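Ticket 1451
Status: open, waiting on supplier
Opened: Thursday, August 1, 2019
Raised by: Gwawr Kneath, Farnance front office
Assigned: Kagiso Sithole
Subject: Label printer skipping every other label, again

09:10 GK
Printer by the goods-in desk is feeding a blank after every printed label. Started first thing. Same roll as yesterday, no one changed anything that I know of. Orders for Bosuretti need to go by lunch so bit urgent please.

09:25 KS
Can you switch off, open lid, take roll out, put back, close lid till both sides click. Then hold feed button until light blinks twice and let go. Should run its own sizing.

09:40 GK
Done. Two blanks then a good one, then blank again. Light is green the whole time.

09:52 KS
OK what size does the driver say? Printers, right click, preferences, Page tab. Rolls are the 60 mm ones from Vương.

10:05 GK
Says 60 wide. Height box has 102 in it, labels are definitely shorter than that. Did someone change it?

10:11 KS
That'll be it. Warnard pushed a driver update overnight, it puts the defaults back. Had the same thing in December and I thought we'd blocked it. Change height to match the label, gap to 2, Apply, then OK. Not just OK, it doesnt save.

10:30 GK
Changed. Works from my PC. Đạt still gets blanks from his.

10:34 KS
Settings are per user, sorry. Same steps on Đạt's machine. And Trinh's if she prints from there.

10:58 Đạt Thân
Did mine. Fine for the first page of the batch then text creeping up, by the end the barcode is sat across the gap. Scanner won't read them. Binned that lot.

11:15 KS
Creep is a different thing to the blanks. Gap sensor might be dirty or off centre. Little slider under the roll, should line up with the arrow. Wipe it with a dry cloth, NOT the blue spray.

11:31 ĐT
Slider was right over to the left. Moved it back, wiped it. Better but not right. Drifts after a while.

11:40 KS
Workaround for today: print in small batches, press feed once between each. Annoying but it resets the position. Gwawr, get the Bosuretti ones out that way.

12:20 GK
Bosuretti gone. Ta.

13:45 KS
Rang Warnard. Got Duyên Lã on their printer desk, she thinks roller wear, wants a test print and the firmware number. Hold feed while switching on and it prints the number at the top. Can someone scan both and attach here.

14:10 Trinh Văn
Scans attached. Roller looks shiny on one side if that helps? Also my driver was fine, hadn't updated yet.

14:18 KS
Helps, thanks, passed on. Trinh please dont accept the update when it pops up. Leaving this open til the new roller comes, small batches until then.
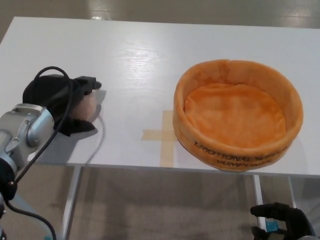
14:40 KS
Update now blocked for all three of you. If the height box goes back to 102 anyway, put it on this ticket, not a new one. Duyên will ring Gwawr direct with a delivery day.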